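Counter tidy, drawer tests
21 May 2022 — bench notes, Weketti kitchen setup
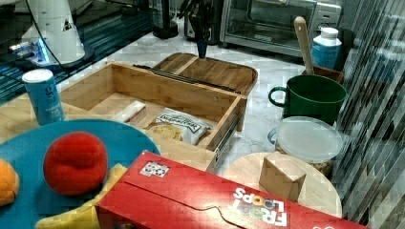 Where things stand

Question from Sanaa again: can it put a kitchen away yet. Short answer no. Longer answer — it can put some of a kitchen away, slowly, if the drawer is already open.

Today was run 16 with this layout. Open bamboo drawer in the middle, snack bag and small packet go in and out of it. Toy fruit to the plate. Cereal box stays flat on its side, don't stand it up, the grasp list assumes flat.

Notes from the session

Peach fine. Plush gives a bit so a sloppy grip still holds. Banana worse, comes in at the wrong angle and pushes it along the plate. Same as last time.

Snack bag: 2 drops in a row, then good. Grips the very top edge and the bag swings. Want the approach lower, need to ask Gowda people if the wrist offset can be changed without recalibrating teh whole arm.

Froot Loops box too wide for the fingers flat on. Has to go for an edge. Skipped.

Clear container with the lid — not tried. Not until lid is taped.

Timing

Full tidy took 439 seconds, best so far. Previous best 607. Sanaa Gaber did it by hand while talking to me and I didn't even get the timer started. So.

Still to do

- closing the drawer. Rail sticks if pushed from one corner, push from center
- mug by the handle, the green one
- blinds: try them fully shut, think the light stripes are confusing depth on the right side. Not proven
- send log to Gositz before they ask agian
- spare finger pads, order by August

Leave the layout as is, picking up from the snack bag next.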